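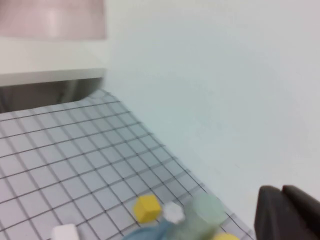
Oblique drawing is the topic of the second session, and we begin with the mat and not with the objects. Many students want to draw the cube immediately, and then they find at the end that it floats above the table. Please draw the surface first. On the gridded mat, the squares grow larger toward the bottom left and become small near the ledge, although on the real mat they have equal size. This change is what your first lines must show. The yellow cube is tilted to us, so we get its top and two sides, each in a slightly different yellow. Keep these three tones in mind, we will need them in part 3.

## 1. The ground

Use a sheet of Dahlgren paper, the smooth side, and a hard pencil. Mark the horizon line lightly, even if it falls outside your sheet (you can tape a second sheet above it).

- Draw one family of grid lines going to the first vanishing point.
- Draw the second family, which crosses the first.
- Check the squares with a diagonal. If the diagonal does not pass through the corners, correct it now.

Five or six squares in each direction are enough. Do not draw the whole mat – it takes the full hour and teaches nothing new.

## 2. The solids

Every solid stands on a footprint. For a cube which is turned on the mat, the footprint does not follow the grid, and it has its own two vanishing points on the same horizon. This was the most common mistake last term.

For a standing cylinder, draw first the square around its base, then the ellipse inside the square. The long axis of the ellipse is horizontal. The upper ellipse is flatter than the lower one when both are under eye level.

A hexagonal piece is made in the same way: ellipse first, then six points on it.

## 3. Tone

Three values only: light, middle, dark. A cube of one color still needs all three, but the steps between them can be very small. For a translucent cylinder, leave the middle lighter than you think, and put the stronger tone near the edges. I will demonstrate this with the Torach pencils, but any soft pencil works.

A white wall behind the objects is also a tone. Compare it with your paper before you leave it empty.

## Homework

Make 3 drawings of the same small group, each from a different eye height. Bring them on Saturday, with construction lines not erased.

Reading: handout pack, page 96, on ellipses.

Hongmei Ding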